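Kotley County Defense Suppliers Forum
Minutes of the regular meeting, Friday, July 8, 2022
Calloway Room, second floor
Chair: Shoshana Tillman

1. Minutes of the last meeting
Approved with one correction. The phrase "strong confidence in delivery" was struck from item 4. The chair said she did not remember anyone expressing it.

2. Radar housing subcontract
Grakex gave an update on its share of the coastal radar order. The company is to machine 112 housings for Gelero, the prime contractor, with the first lot due in December. Grakex's slides described the schedule as "on track." Members asked which schedule, as the dates have been moved 3 times since the award. Grakex said the current one.

The chair pointed out that the castings have not been released by the foundry and that no test date has been set for the first article. Grakex said both were expected shortly. The chair asked that "shortly" be recorded as said.

There was a longer discussion of paint. The revised specification calls for a primer that only one shop in the county is approved to apply, and that shop has a backlog. Grakex believes a waiver can be had. Two members who have asked Gelero for waivers in the past said they would want to see it in writing – one is still waiting for a reply.
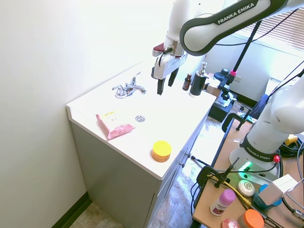
Will the forum's smaller members see any work from the radar order this year?
Only the bracket and cable tray packages are open to outside bids, and Gelero has not said when it will issue them. Members should not hire or buy stock on the strength of the announcement.

3. Jobs claim
The press release put out at the time of the award spoke of almost 2,000 jobs "supported" across the region. The chair had written to Gelero asking how the number was reached. The answer ran to one paragraph and referred her back to the press release. It was agreed that the forum will not repeat the figure in its own newsletter or on its web page until there is something behind it.

Grakex objected, saying that the number helps when talking to banks. The objection was noted. The chair said a bank that asks a second question will be no better off than we were.

4. Payment terms
Late payment came up again. Members report that invoices are being held for paperwork that was not in the original order, mostly material certificates in a new format. The proposal for a joint letter to Gelero was carried, with Grakex abstaining. Draft to go around before the next meeting. Several members doubted it would change much but were willing to sign.

5. Security paperwork
The online training module is still not working for sites with more than one entrance listed. Gelero's help desk has closed the ticket 3 times. To be reopened.

6. Other business
The offer of a free booth at the Calloway trade show was declined after the power and carpet charges were read out.

Next meeting: date to be set once the casting release is confirmed, or in September if it is not.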